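Teaching Computing Forum > Middle and High School > Curriculum and Planning

Thread: Block coding to text – when do you make the switch?

Started by mrs_delgrove, June 22, 2024

mrs_delgrove
I teach a one-semester elective for grades 7 and 8. Right now we spend the whole semester in blocks and the kids go on to the high school, where the intro class starts in Python on day one. The high school teacher says my students do no better than the ones who never took my class. I have until August to turn in a new plan. When do you switch, and how?

Loops and variables are the part I worry about. Hardware week I'm leaving alone, it works fine.
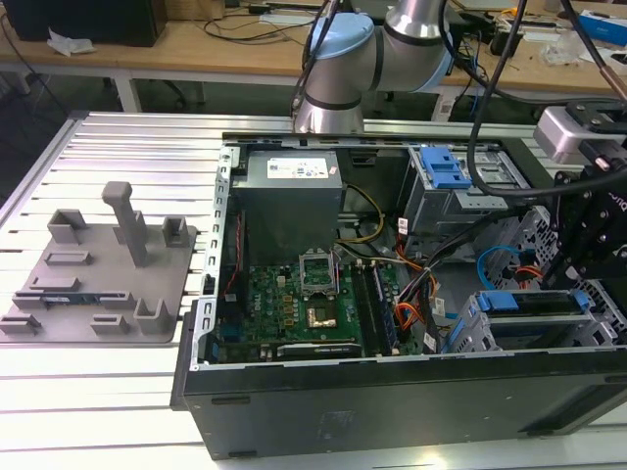
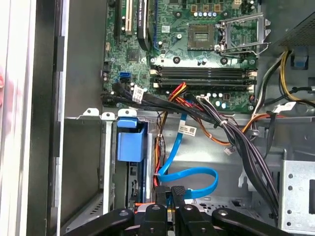

What I have in mind is blocks for the first seven weeks and then Python for the rest. My principal would like me to keep it all in blocks, because the elective fills up every year and she thinks text will scare kids off. I have 300 minutes a week across all sections and no aide.

tbarlow_cs
Seven weeks is too long. I do two. By week three they have made a maze game and a quiz and they are bored. They just don't say so, because dragging blocks is easier than what they do in their other classes.

The trick is to rebuild the same quiz in Python. They already know what it should do, so the only new thing is the typing.

kestrel_room12
I disagree with two weeks. It depends a lot on typing speed. Half of my seventh graders type with two fingers, and when we moved to text early I spent every period walking around fixing missing colons and quotation marks. There was no coding going on. I was a human spell checker.

I now do ten minutes of typing practice at the start of class for the first month, blocks for the rest of the period, and then text. It's dull but it helped more than anything else I tried.

mrs_delgrove
Typing is a good point, I hadn't planned for it at all. Do you grade it?

kestrel_room12
Completion only. If you grade speed, the slow ones quit.

Anqi Cui
I'm on the other end of this. I teach the ninth grade intro course, different district. I would be happy if students came to me knowing three things: a variable holds a value that can change, a loop repeats, and an error message is something you read. I don't care what language they learned it in.

What I see is students who can put a repeat block around something but can't tell me what will happen before they run it. Have them predict on paper. Five lines of code, write down the output, then run it. You can do that with blocks too.

So I'm not sure the switch is your real problem.

tbarlow_cs
Reading error messages is exactly what blocks don't teach though. In most block tools you can't make a syntax error. Then they get to your class, see red text, and raise their hand.

Anqi Cui
True. But they raise their hand in text-only classes too. It has to be taught either way. I hand out a program with one mistake in it every Monday and they have to find it before they log in to anything else.

oldlabguy
Has anyone used Bustell for this? It shows blocks on one side and the Python on the other, and you can edit either one. Our district got it last year.

kestrel_room12
Yes, for one semester. The side by side view is nice for a demo. My students never looked at the Python side unless I turned the blocks off. Also, the free version only holds 1,000 lines per class account, and one kid used up 977 of them with copy and paste. We went back to plain Python in the browser.

oldlabguy
You can set a limit per student now. It's under class settings, second tab.

kestrel_room12
Good to know. It wasn't there when I had it.

renia_fan88
Renia does the same thing and doesn't have a line limit, but you need the kids to have logins, and our tech office took forever to approve it. Ask before you plan around it.

pdwyer
I'm going to side with the principal a little. It's an elective. If enrollment drops, you lose a section and maybe the whole class. I moved to text in week four and had nine kids ask to transfer out. The next year I kept blocks through the middle of the semester, and I let them choose for the final project. More than half chose Python when it was their idea.

tbarlow_cs
Did the ones who stayed in blocks learn anything new in the second half?

pdwyer
Some did, some didn't. Same as the Python group.

mrs_delgrove
Thanks, all of this is useful. Here's what I have so far:

Weeks 1 to 4: blocks, typing practice, predict on paper once a week
Week 5: rebuild the quiz in Python as a class
Weeks 6 to 9: Python, with find-the-mistake on Mondays
After that: final project, their choice

I still have to sell week 5 to my principal. pdwyer, would you be willing to share how you introduced the choice? I think she'd like that part.

pdwyer
Sure, I have a one-page handout. I'll send it by message when I'm back at my school computer.

tbarlow_cs
I still say four weeks of blocks is one or two too many, but that plan is a lot better than seven. Put in a spare day after the quiz rebuild. It always runs over.

kestrel_room12
Agree on the spare day. Make it two if you have a fire drill.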